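Keeping the cell honest: a morning with Maarja Raudsepp

Maarja Raudsepp starts at the table, well before she goes anywhere near the arms. She looks after the two-armed sorting cell at Undton, and when I came by at a little past eight in November she was already bent over the brown surface with a roll of blue tape around her wrist like a bracelet, running a thumbnail along the lines.

"People always want to see the robots," she told me, quite cheerfully, "and I'm happy to show them the robots, but if you want to know why a cell is having a bad week, come and look at the floor of it first. The arms are very good at going back to the same place. Paper moves. Tape moves. I've had a corner creep over a weekend just from the heating going off and on."

She has kept the cell running for three years, first with a colleague from Makhubela, the firm that bolted it all together, and then on her own. The job in it is simple enough to explain to a child, she says: foam cubes in several colors, a bin, and an arm on each side that has to pick up a cube and put it where it belongs. Keeping it that simple takes most of her mornings.

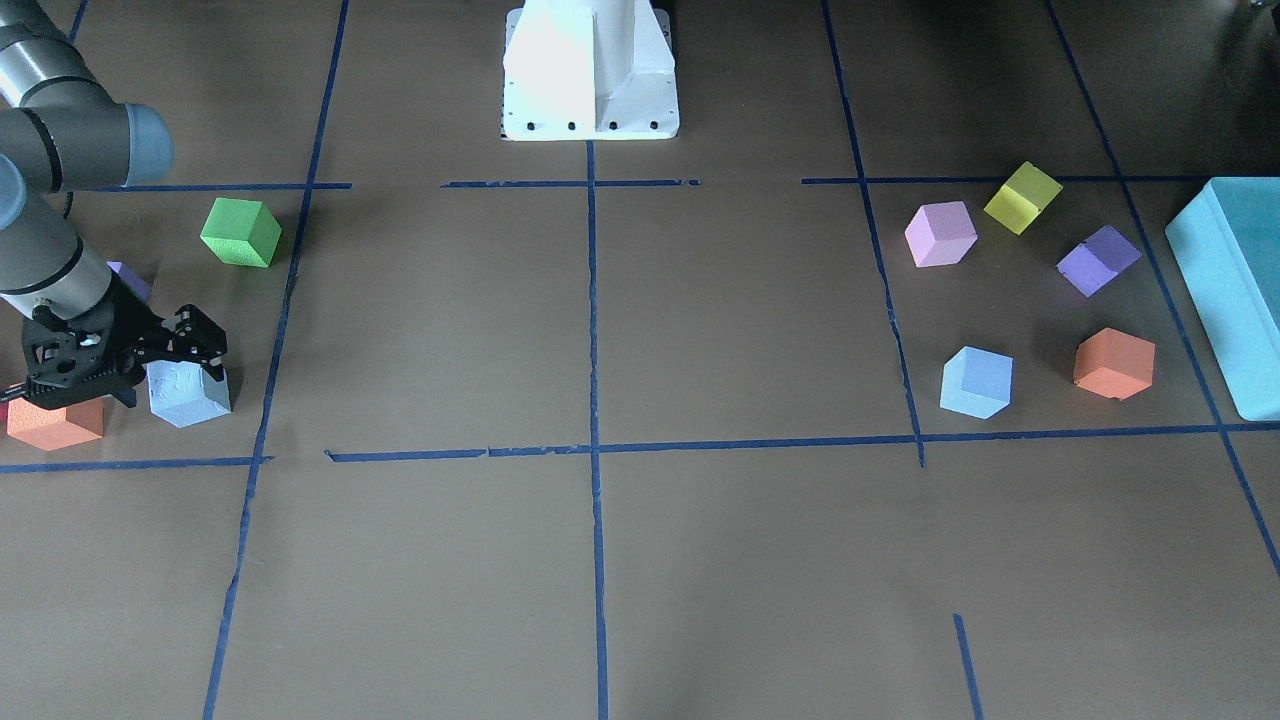
Varkska would do it differently, and said so in a note passed along after an earlier piece on this site: tape is a poor reference, the grid ought to be printed on a single sheet, and anyone relaying lines by hand is only adding a fresh error on top of the old one. Maarja had read the note and took it kindly.

"It's a fair point, and for a cell that never changes I'd agree with every word," she said. "But we change the layout all the time, and I can pull up a line and put down another before the coffee is ready. And the arms don't steer by the tape, you know. The tape is for us. It tells the person resetting the table which cell a cube should start in."

What she minds is a ragged edge. She showed me how she lays a strip, pressing from the middle out, and how she cuts it with a blade when she has the patience and tears it when she doesn't – there was a little laugh at this – and how the torn ones always come back to bother her. A lifted end can catch on a fingertip when the gripper comes down low. Her rule is that any end she can feel with her eyes shut gets pressed flat or replaced. 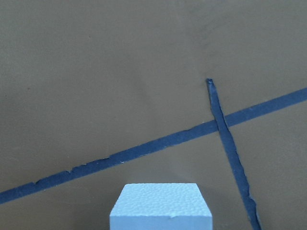 The wrist cameras come next. She wipes each lens with a dry cloth, checks that the bracket screws haven't backed out, and then sends the arm to a saved position over a crossing in the grid and compares the view with one she stored when the cell was last set up. If the crossing has wandered more than 3 millimeters, she stops and does the calibration over. It takes her 20 minutes, and she told me she used to put it off, and that putting it off once cost her a whole afternoon of cubes gripped by their corners.

Then there are the grippers. She opens and closes each one by hand from the pendant, slowly, listening more than looking, and feels for play in the fingers. Foam is forgiving, she says, and that is exactly the trouble with it, for a worn finger will go on picking up foam long after it would have dropped anything harder. So she keeps a small notebook from Buvitz, with a soft gray cover, and writes down every missed pick along with the side it happened on. 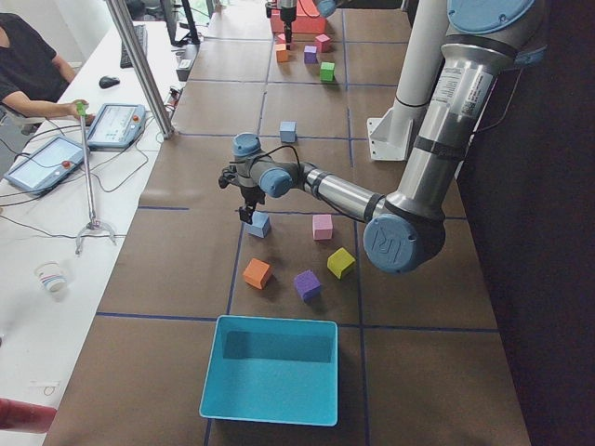 How often does she change the finger pads?

Every 6 weeks on both arms, whether they look tired or not, and sooner if the notebook shows one side missing more than the other.

She was firm about doing them as a pair. In her first year she changed only the worn one, and then spent days chasing a difference between left and right that she had made herself. The cables get the same treatment. She follows each one along the arm with her hand while it is parked, looking for a spot that has gone shiny, and she leaves enough slack at the wrist for the last joint to turn all the way over without pulling.

When all of that is done she runs a warm-up of around 100 picks at low speed, staying within reach of the stop button, and only then does she let the cell go at its ordinary pace. 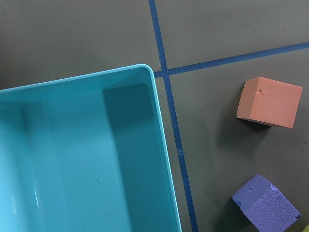 What does she do when a cube lands on the rim of the bin?

She pauses both arms, takes the cube away and checks the bin's position before touching the program, as a bin that has been nudged explains most of those.

"I did once rewrite half a routine over that," she said, shaking her head, "and all the while the bin was sitting a finger's width too far over. I'd moved it myself, to sweep." She went back to her roll of tape then, and asked me to mind the cable on my way out.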